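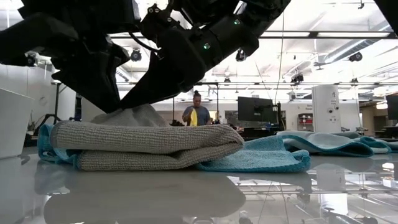
Towel cell, software check before a policy run
Site: Presstead
Stack: Drasura planner, Wogan perception node
Filled in by: Razia Baloch
Second reader: Florian Sabatier

1. Build and config
Planner and perception on the same release tag: OK
Left and right arm configs loaded from the repo, no local edits: OK after fix
Comment: right arm had a local override on the wrist joint speed limit. Removed it and reloaded. Faraji, please put overrides in the branch, even short ones.

2. Control
Loop rate holds at 100 Hz with both arms enabled: OK
Software stop tested from the operator desk and from the tablet: OK
Arm-to-arm collision margin set to 12 cm outside the grasp phase: OK
Margin drops only when the planner reports a shared grasp: OK
Comment: the log now names the arm that asked for the change. Good to have.

3. Perception
Camera extrinsics checked against the table markers file: OK
Glare mask active for the tabletop: PARTIAL
Comment: the gloss top throws back the ceiling lights and the dark shape of the arms. The mask handles the lights. It still lets through some arm reflections as fabric edge.
Segmentation separates blue towel from gray: PARTIAL

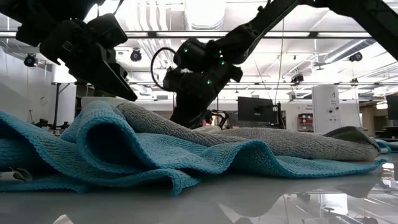
Crumpled cloth with one towel lying over another is the weak case. The edge finder tends to join a blue hem to a gray fold when they run close together, and the planner then gets one long edge where it should get two. Confidence stays high, so the retry rule does not fire. Ticket is open with Léonie Besnard.

4. Planning
Grasp candidates rejected below table height: OK
Retry limit set to 2 per towel, then hand back to operator: OK
Plan timeout returns arms to hover, not to home: FAIL
Comment: left arm went to home. The old timeout handler is still in the Urkley adapter. Do not run unattended until this is closed.

5. Logging
Joint states and planner decisions share one clock: OK
Disk space for more than 2 hours of recording: OK
Comment: rotate logs before lunch.

Result: attended runs only. Didier Lemaire to recheck item 4 after the adapter patch.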